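Clornamer Wrist Cable Guard, left and right
Replacement part and safety notice for Partanen arms with five-finger hands

Item no. 546-L (left), 546-R (right)
Availability: in stock
Supplied as: one guard, two clips, four screws, printed instruction

Please read this page before you order, also if you only need a spare.

The guard was made after a fault that several customers reported to us. On the Partanen arm the sensor module is clamped around the wrist, and its cable hangs free from there. When the wrist turns many times in the same direction, the cable can pull on the plug. First the signal is lost for a moment, then it comes back, and the controller does not always report it. In this short time the hand may close with more force than you have set.

In October one of our customers had such a case during a fruit handling demonstration. The hand closed on a bunch of grapes, did not stop at the limit, and then pulled the crate forward from its shelf. No person was hurt. Kasun Mondal from our service department examined the arm and found two broken wires inside the plug. From outside the cable looked completely normal, so a visual check is not enough.
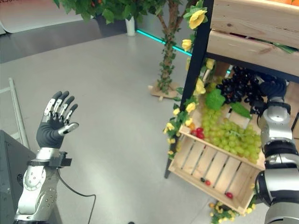 The guard holds the first part of the cable close to the wrist and gives it a fixed bend. The plug does not carry the load anymore. We tested it on our own bench with 400 hours of continuous turning and did not see any loss of signal. Without the guard, the first loss on the same bench came after some 40 hours.

Who should fit it

All arms delivered before March 2024 should get the guard. Later arms have it already from the factory. If you are not sure, look for the name Clornamer on the inner side of the wrist.

Until the guard is fitted, please do the following:
Keep people outside the reach of both arms when the hands are active.
Set the grip limit to the lowest value which your work allows.
Stop the arm if the hand moves late or closes by itself. Do not restart it to see if the fault comes again.

Fitting

Switch off the arm and wait until the controller light is out. Open the clamp of the sensor module, lay the cable into the guard and close the clamp again by hand. Do not use a power screwdriver, the threads are small. After fitting, turn the wrist slowly to both ends and watch the cable - it must never be tight.

Technical data

Weight: 40 g
Cable length needed: at least 200 mm
Fits: Partanen left or right wrist
Does not fit: Noren wrists, old or new

Questions about this notice go to Hanneke Van Rooij in customer service. If your arm already showed the fault, please send us the old cable together with the controller log, and do not cut off the plug.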